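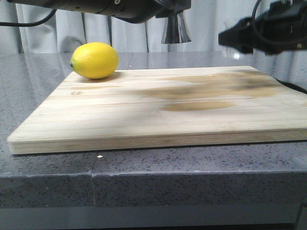 The board on my counter, lemon at the ready.

Review: Clevwood Large Cutting Board
Posted by Danica Vlček on Jan 22, 2019

I've had this board since early December and I already want to buy a second one for my mom. It replaced a thin plastic thing that slid all over the place and had gone fuzzy down the middle, so I was easy to please, but I think I'd love it anyway!

First, the size. It's long. I can keep a pile of chopped stuff at one end, a measuring glass or a bowl at the other, and still have plenty of room for the knife in between. Over the holidays I made lemon curd for everyone on my list (16 lemons, one very sore wrist) and did the whole job without moving a thing to the counter. With my old board I'd have been chasing lemon halves across the kitchen.

It's also nice and thick. When I chop carrots it makes a good low thunk, and it stays put on my speckled stone counter, which is slippery under everything else I own. I still tuck a damp dish towel under it for squash. And I like the look of it – pale strips of wood running the long way, with the layers showing on the front edge. It warms up all that dark gray.

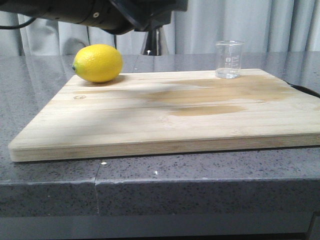 Plenty of space between the lemon and the little glass beaker.

Now for the less good part. Pale wood shows everything. The right half of mine has big tan-brown patches on it, and the left half, where I do less, is a lot lighter. If blotches are going to drive you crazy, get something darker. I rub mine with salt and half a lemon, rinse it, stand it on its side overnight and oil it when I remember (not often enough). It doesn't bother me much, I like a board that looks used.

Other gripes: there's no juice groove, so a ripe tomato will run right off onto the counter. There are no handles either, and it's heavy enough that I wash it with both hands and a bit of swearing. It doesn't fit flat in my sink. My friend Jozefína Štefanec has the smaller Gilchrist board, and hers is much easier to lift and put away, but she runs out of room halfway through an onion soup.

I paid $50 at Preren, with free pickup. They had the small size too, and a set with both that I'm now kicking myself for skipping.

Would I buy it again? Yes, in a heartbeat. If you bake or cook most days and have the counter space to leave it out, go for the large. Just pick up a bottle of board oil on the same trip – I had to go back for mine.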